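Comparing Grippers on Soft and Awkward Objects
Notes for the second lab unit, prepared by Benjamín Gaete
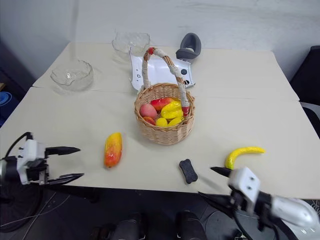

Tapia, 11 Feb 2026

Welcome back, everyone, and thank you for the thoughtful questions after the last unit (I have tried to work most of the answers in here, so if you see your own question somewhere below, that is why). We spent October and a good stretch after it on arms and joint limits, and now we finally get to the part I enjoy most, the fingers.

Most of you will be working with two arms and pointed two-finger grippers, and the objects come from the fruit set: peach, mango, pepper, lemons, banana. The fruit is artificial, so please don't carry over any conclusions about bruising. What it does give you is a nice range of shapes. A mango lying diagonally to the fingers is a very different problem from a banana, where the curve means that the middle of your grasp and the middle of the weight may be in two different places. And then there is the black bone-shaped sponge, which I'm fond of! It narrows in the middle and widens at both ends, and students nearly always want to grab it by the waist. Try that, by all means, but try one of the ends too and write down what you find.

The two finger sets we are comparing are the Seketti, which is narrow and stiff, and the Tresik, which is a little broader and has some give at the tip. I have my own favorite and I'm going to keep it to myself until your reports are in. Each pair runs 14 attempts per object with each set, and you should keep the closing speed the same throughout - a change of speed halfway through has spoiled more good comparisons in this course than any broken part.

A word about the basket. Taking a lemon off the front of the pile with a tall arched handle standing over it is harder than it looks from your chair. Plan the approach from the side first, then think about where the wrist will be when the fingers close, and only then about the other arm. The glass bowls are the place to set things down. They have a scalloped rim, and a pointed finger can catch on that, so release a bit higher than feels natural and let the fruit drop the last little way.

For the log, use the Lunent template. A grasp counts as held if the object stays between the fingers for 5 seconds after lifting. Slips, nudges and objects that roll off before contact all get their own column, and I would love a sentence or two in the notes field whenever something surprised you. Last year's class left us 149 logged attempts, and the notes field was the part I kept going back to.

Reading before we meet again: the chapter on contact and friction, and the short piece on fingertip shape. Reports go in the box outside room 1415, one per pair, with both names on the front page.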